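Ticket: Guest toilet runs on after flush
Opened by: Kaja Lepik
Assigned to: Priit Luik
Status: Closed, July 2024

Reported: water keeps running into the bowl after every flush. Jiggling the handle stops it for a while. Larkum fill valve, fitted in June.

Checked the float first and lowered it two turns. No change. Put dye in the tank and left it for 30 minutes. Color came through into the bowl, so the flapper is leaking.
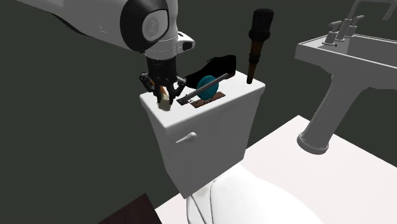 Top of a white toilet.

Shut off the supply and drained the tank. Old flapper was warped on one side. Fitted a Culine flapper and left a little slack in the chain. Repeated the dye test for 30 minutes, bowl stayed clear.

Kaja confirmed no more running after nine flushes. Closing.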